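Why I Finally Quit Planning Dinner

By Ursina Baumgartner
8/27/20
4 min read

So I've been a meal planner for most of my adult life. I had the notebook, I had the colored pens, I had a grid on the fridge with every dinner filled in before I'd even bought an onion. And this summer I stopped, pretty much cold, and I'm eating better than I have in years!

It started with my friend Kirsten, who came to stay for a week and never once asked what was for dinner. She'd just wander into the kitchen when she got hungry, open things, and start chopping. The first night it was beans with a fried egg and a heap of green stuff from the garden (mostly parsley, some of it probably carrot tops). I kept thinking about the chicken thighs I had scheduled. They went in the freezer and nothing bad happened.

After she left I tried it on my own and it was a mess for a while. I ate toast four nights in a row. I bought a cabbage the size of a bowling ball because it was cheap, and then I had to live with it. But somewhere in the middle of that cabbage I started to get the hang of things. You fry some of it hard with bacon. You shred some with vinegar and let it sit. The last bit goes in soup, and by then you don't mind because the soup has sausage in it too.

What helped most was keeping a short list of stuff that's always in the house. Mine is eggs, rice, canned tomatoes, two kinds of beans, lemons, a hard cheese and a jar of something hot. I keep it all down low in the kitchen where I can reach it without the step stool — my knees and that stool have an understanding.

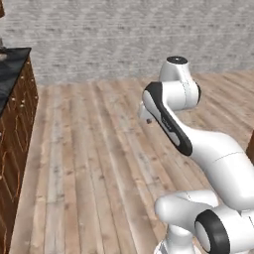
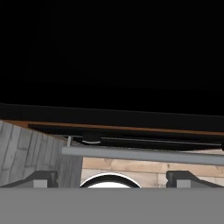
The money part surprised me. I used to shop for seven separate recipes, and every one of them wanted a spoonful of some paste I'd never use again. I threw out three jars of tamarind in June. Now I buy whatever looks good and cheap, plus whatever's run out from the list, and I'm in and out of the store in no time. With the masks and the lines this year I'll take that.

My brother-in-law Halfdan thinks this is all nonsense. He has two teenagers and says that if he didn't have a plan they'd eat the curtains. Fair enough! I cook for myself and sometimes for one neighbor, and if I decide at six that dinner is popcorn and a peach, I only have to convince me. I do think even he could leave one night open, though. Call it leftovers night and see who complains.

A few people asked for the tomato rice I mentioned last time, and it's hardly a recipe. Fry an onion in more oil than seems right, add garlic, then a cup of rice, and stir until it smells toasty. Dump in a can of tomatoes and a can of water, salt it, put the lid on and leave it alone for twenty minutes. I put an egg on top. Kirsten puts yogurt on hers, and I've come around to that.

I did keep the notebook. These days I write down what I ate after I've eaten it, and it's a lot more fun to read — there's a page from July that just says "corn, corn, plums." Next week I want to try doing something with all this zucchini, so if you have a way of cooking it that isn't bread, please leave it in the comments.

Recent posts
The Great Freezer Cleanout
Peaches, and What to Do When They All Ripen at Once
My Grandmother's Pickles, Second Attempt
Six Soups for When It's Too Hot for Soup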